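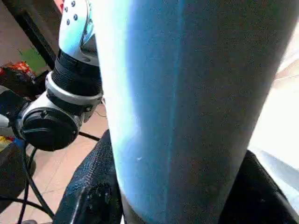
7 April 2025

Back on the handover task today after a week of doing nothing but stacking. I had forgotten how much worse it is with two arms. Mondo picks up the blue cylinder, brings it to the middle, Jondo takes it, Mondo lets go. A child could do it, and I can do it with my own hands without looking. Through the handles it took me most of the morning to get smooth again. The wrist view is the one I keep going back to when I check the takes, and it is not much to steer by. Once the pads are closed on the lower part of the cylinder, the thing fills most of the picture. The other arm is squeezed into the left side, white shell with the dark blue dots, black ribbed joint, silver ring, and the rest is glare and floor tiles. If a person had to do the handover from that picture alone, they would be guessing where the other hand was.

I wrote that down for Damian because he keeps asking whether we can drop the overhead camera. My answer is no, at least for this task. For picking a thing up, the wrist view is fine. For giving it to someone else it hides the part you need.

Got in before eight. Fivisdale road was clear for once. Homed both arms, checked the handles against them, found the left handle reading a few degrees off at the elbow again. Kruger say it is within their tolerance. It may be, but I can feel it. When I hold my left arm straight, Jondo stands a little bent, and after an hour my shoulder is doing the correcting without me. Zeroed it twice and it stayed put until lunch.

First session was 18 takes and I kept nine. Floor watched the second half of it and said I was gripping too early. She was right. I close the pads as soon as I see the cylinder between them, when I should push down another finger's width first. With the early grip the cylinder can turn in the pads when the second arm touches it, and then the second arm has to chase it. It still gets there. The trouble is that the chase gets recorded too, and the model learns the chase as if it were part of the job.

We argued a bit about whether to keep those. Floor's view is that a few ugly takes with a good recovery are worth more than the same number of clean ones, as the robot will get into that kind of mess by itself and needs to have seen a way out. My view is that my recoveries this morning were bad recoveries. I waggled. I went back and forth three or four times before I decided which side to come in from. A good recovery is slow and goes one way. So we agreed I would record some on purpose, with the cylinder started crooked, and mark them as recoveries in the notes field. The waggling ones went in the discard folder. I did not delete them, Damian hates it when things are deleted.

Coffee. The machine on our floor is broken so it was the downstairs one, which tastes of soup.

Second session I tried with my elbows on the table rests. Better. I had been avoiding the rests because they limit how far I can reach to the right, but nothing in the handover is far to the right. It was just habit from stacking, where you need the whole table. With the elbows down my hands shake less and the pauses look like pauses. Before, when I thought I was holding still, the plot showed a little ripple the whole time.

Pauses are the thing I need to get stricter on. When Jondo has closed and Mondo has not yet let go, I stop for a moment to be sure. It feels like half a second. I measured a few and it is closer to two. Every operator does it, Floor does it, and she has been doing this work three years longer than me. The policy we trained in the winter would sometimes get to that moment and just stay there, both arms holding the cylinder, until somebody pressed stop. Damian put it down to the pauses. There is nothing in the pictures to say when the wait is over. I know in my head, and the recording does not have my head in it.

What I tried today was counting. Close, one, open. Said out loud, quietly. It felt silly for the first few and after that I forgot I was doing it. The takes from after eleven are noticeably more even. I will ask Floor to try the same count so that ours match. If hers is "close, one, two, open" then we are back with two different people teaching two different things.

Lunch at the desk, leftover rice. Rang Mum about the boiler. The man is coming again.

After lunch the network storage was full and would not take anything new. Spent far too long moving old October recordings onto the spare drive. While I was in there I watched a few of my first ones. They are terrible. I come down on the object from straight above at full speed, stop dead, think, close, think, lift. You can see the thinking. I remember being pleased with them at the time. I did find one nice thing, which is that I used to open the gripper wider before going in, and I have stopped doing that without noticing. Wider is better. There is more room to be wrong. Wrote it on the card I keep taped by the left handle, under "elbows" and "push down first".

The count on the handover set when the copy finished was 1,523, all operators, kept takes only. Damian wanted to know by this afternoon so he could start the training run overnight. I asked him to leave out the stretch from when the elbow was reading off and he said he would look at it. He wanted to know exactly which takes. I could only tell him from when my shoulder started hurting, and he wrote that down as if it were a proper answer.

Third session was Floor on the handles and me resetting. I like resetting more than I should. You put the cylinder back, a bit turned, a bit closer, a bit further off, step out of the way, say ready. I try not to fall into a pattern. Left to myself I always put it back a little nearer than the last one, and then there is a whole cluster of starts near the front of the table and hardly any at the back. So I had the sheet with the start marks next to me and crossed them off as we went. Floor did nine in a row with no discards, and then said she wanted to stop while it was going well. I would have kept going. She is probably right, though. My bad ones always come in a bunch, and they come at the end, when I have told myself just a few more.

Watching her from the side I could see what she does that I don't. She moves the giving arm hardly at all. Mondo brings the cylinder to the middle, stops, and from then on only Jondo moves. When I do it I bring both in together, the way I would pass a cup to a person, meeting halfway. It looks nicer and more natural, but it means each arm is aiming at something that is moving. With hers, one is parked. I asked her if she had been taught that and she said no, she was lazy and didn't like using both hands at once.

So tomorrow I will do it her way. There is the question of what to do with all of mine from before, where both arms move. Damian's first answer was to keep everything and see. I would like to see one run with only the parked style, even if it is a smaller set. He said maybe after this one. I didn't push.

We had half an hour left and I used it for the recoveries on purpose, as promised. Started with the cylinder leaning in the pads and took it slowly with the second arm, one side, no changing my mind. Harder than it sounds. When it is crooked my whole body wants to tip over to the same angle. Floor filmed me on her phone and I am bent over the handles like someone playing a driving game. Deleted from her phone, I hope.

The light was a nuisance again from mid-afternoon. It comes in on the one side and the cylinder goes nearly white along the edge in the wrist camera. I could pull the blind but then we would have only blind-down takes in the afternoons, and the robot has to work with the blind up as well. Left it up. Noted it.

Shoulder sore this evening, the left. Put the heat pad on. Wrote to Kruger about the elbow reading - a polite one, with the plots attached this time so they can't tell me it is the way I sit. I don't expect much before the end of the month.

For tomorrow: zero the left handle before anything else. Agree the count with Floor. Parked style only. Open wide. Back row of start marks, the ones I never do. See if the overnight run got through or if the drive filled up again. Bring proper coffee from home.

Bed early. Need to remember the bins.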